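Home Treatments Prices Gift Cards Journal Contact

Filed under: Journal / Interviews / Body & Bath

The owner of the Darkel day spa has worked on feet for most of her adult life, and she asked that her name be left out of this piece because she would like the work to be the subject. We spoke in the small back office at eight in the morning, before the first client.

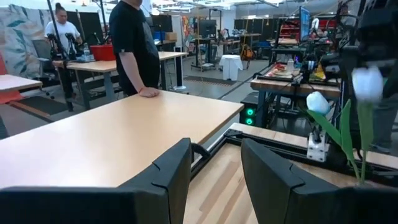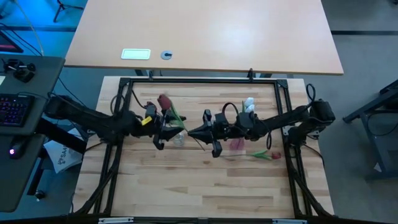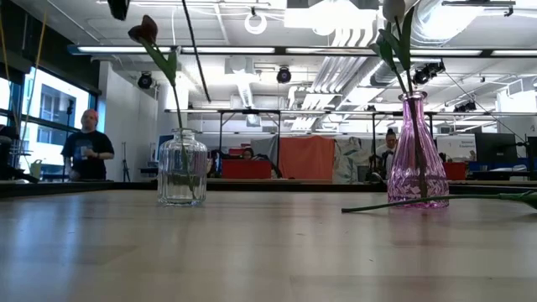 What is a foot soak supposed to do before a pedicure or a reflexology session?

"It softens the skin and it gets the person to sit still," she said. "Those are the two jobs. The skin on a heel is thick, and if you go at it dry with a file you take off too much in one place and nothing in another. Ten minutes in warm water and it comes away evenly."

She does not make bigger claims for it. Clients ask her whether the soak pulls toxins out through the soles, and she tells them she has never seen any sign of that. The water changes color in some of the machines sold for the purpose, she said, and it will change color with no feet in it too.

Darkel opened in Forsberg in a former shoe repair shop, with two chairs and a sink. There are 615 names on the client list now, although she guesses that fewer than half of them come regularly. The rest turn up before a wedding or a beach trip and she sees them again a year later.

The basic foot treatment costs $49 and has kept the same order since the beginning. A soak, then nails, then the heels, then 20 minutes of massage up to the knee. She tried moving the massage to the front for one summer. Clients liked it, but the oil made the file slip and the polish would not hold, so she moved it back.

"You can wipe a nail down as much as you like. There's always a bit left near the cuticle, and that's where it chips."

For the soak itself she uses plain Epsom salt, a handful to a basin, and a spoonful of almond oil in winter. She used to buy a scented blend from Grudden that came in large tubs. It smelled good, but a few clients with eczema had red ankles afterward, and she decided it was simpler to keep the water plain and put the scent in a towel instead. Anyone who wants lavender gets a warm towel with lavender on it, laid over the knees.

Water temperature is the thing she is strictest about. She checks every basin with a thermometer and then again with her wrist. People with diabetes may not feel that the water is too hot, and she asks every new client about it on the intake card. If the answer is yes, she skips the soak, does no blade work at all, and asks whether their doctor or podiatrist is happy for them to have the treatment.

"I've sent people home," she said. "A cut that isn't healing, a toe that's the wrong color. I'm not a medical person and I don't try to be. I say, please have that looked at, and I don't charge them for the visit."

On reflexology she is careful. She trained in it over two winters and offers it as a separate session. She likes giving it and her clients like getting it. Asked whether pressing one part of the arch does anything for the stomach or the kidneys, she shrugged.

"I was taught the chart and I know the chart. What I can tell you is that people come in with their shoulders up by their ears and they leave with them down. Half of them fall asleep. I sell it as a foot massage that follows a pattern, and if somebody feels it does more for them than that, fine."

Bookings moved to Sellport last August. Before that everything was in a paper book, and she still keeps the book open on the desk out of habit - the two do not always agree. She likes the reminder messages, which have cut down on missed appointments. She dislikes that people can now book a soak and a full leg wax for the same half hour, and she has to telephone them and sort it out.

She had a good deal to say about what people do at home. Most of them file too much, she thinks, and moisturize too little. Her advice is to leave the metal graters in the store, use a fine file once a week on skin that has been soaked and patted dry, and put a thick cream on at night under cotton socks. Urea cream works well on cracked heels and does not need to be an expensive one. Toenails should be cut straight across, and the corners left alone.

Shoes came up several times. She can usually tell what a person wears to work by where the hard skin is. Nurses and cooks have it along the outer heel, and people in narrow office shoes have it on the side of the little toe. Taking it off every month is no use, she said, if the same shoe puts it back.

She has been thinking about a third chair. There is room by the window if the coat rack goes, but the floor drain is on the other side and the plumber's quote was almost double what she had set aside. For now there are two, and the wait for an evening slot is 8 days.

Her first client rang the bell while we were still talking about the drain. She went to run the water.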